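Plelton Visitor Network: minutes of the meeting held 23rd January

Present: Dolores Greenberg (chair), Thodoris Chatzigeorgiou, Rui Abreu, Afiq Wijaya, and me, Gonçalo Brandão, on the minutes again. Apologies from the Kapoor end of the line, where the road was still shut when we started.

Dolores got us going a bit after seven and asked that we keep it to an hour and a half. We didn't, but we were close!

Last meeting's minutes

Passed with one fix. I'd written that Thodoris was against the winter walking tours. He'd like it known that he was against the 8 a.m. start, and is all for the tours themselves. Sorry, Thodoris.

The Old Ferry Trail

Most of the night went on this one. Afiq has now walked the whole trail from the Plelton wharf up to the Kapoor lookout, twice, once with his mum, and he's pretty happy with it. The stretch behind the cannery is still muddy and the signs stop dead at the second footbridge, so anyone without a map is going to end up in the boatyard (he did, the first time, and got a very nice cup of tea out of it).

Rui has a quote of $2143 for the new signs, with posts. That includes French on every panel, and we all agreed we want that. Dolores asked if the price covers putting them in the ground and Rui said no, it's delivery to the wharf only. We talked about whether to hire someone for the digging or do it ourselves over a weekend. I said I'd dig if somebody else brought lunch. Left open until Rui has a price for the labour.

Thodoris wants the trail sold as a half-day outing with a meal at the end of it, and I'm with him. At the moment people get off the boat, take a picture of the lighthouse and get back on the boat. If we could hold them until mid-afternoon the bakery and both cafés would feel it. He's going to talk to the cafés about staying open past two in the shoulder season. Dolores reminded him that he's asked before. He said he'd ask nicer.

Agreed: order the signs. Rui to confirm the colours with Afiq before anything goes to the printer, as last time the green came back closer to turquoise.

Privevau pass

Rui took us through the first season of the Privevau pass, our little card that gets people the ferry, the museum and one guided walk. We sold 399 of them. I'd been hoping for more and Rui had been hoping for 300, so we were cheerful in different amounts. The guided walk was the favourite by a long way. Plenty of pass holders never got to the museum, and Afiq thinks that's down to the opening hours, which don't line up with the morning boat at all.

We went round and round on whether to put the price up. Dolores would sooner leave it alone for a second year and fix the hours first. I think she's right, though I'd like us to look at a family version, and I was asked to write up what that could look like. I'll have a page on it for February.
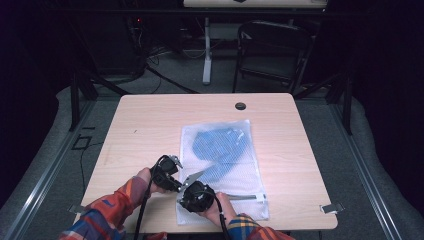
The other thing with the family version is where the kids' age stops. The ferry says 12, the museum says 16, and the guides have been letting in whoever turns up. Rui figures we pick 16 and wear the difference. Thodoris worries the ferry won't budge and we'll be stuck explaining it at the ticket window all summer. I'll phone the ferry office before I write anything down.

Wamov bookings

We've been using Wamov for the tour bookings since the fall and the reviews around the table were mixed. Afiq likes that guides get a message the minute somebody books. Dolores doesn't like that she gets one too. The calendar also keeps offering walks on days when there's no boat, and we had one couple from away who booked, drove to the landing and stood there. Rui has refunded them and sent a note, and they were very decent about it.

Afiq will block off the no-boat days by hand for now. If it's still a pain by spring we'll look at something else, but none of us wants to learn a new system right before the season.

Guides

We have 9 guides signed on for the summer, and Thodoris would like two more who can work in French. He's put a notice up at the library and one at the college. I asked if we could pay for the first aid course this year instead of asking guides to cover it and claim it back. Everyone was in favour, and Dolores said we should have done it ages ago. Carried.

There was also some chat about what guides say at the cannery. A couple of visitors told Afiq that they'd heard plenty about the fire and next to nothing about the people who worked there, or about what's in the building now. Fair enough, I thought. The pottery studio would love the foot traffic! Afiq is going to sit down with the guides and rework that stop, and he'd be glad of any family stories or old pay books that turn up.

Other business

The brochure rack at the landing has lost a leg again. Rui has taken it home.

Dolores has been asked to speak at the regional tourism supper and would like company for the drive. I said yes before I'd looked at the date.

Next meeting is in February at the usual place, date to come from Dolores by email. Thodoris is bringing the coffee. We wrapped up at 8:50.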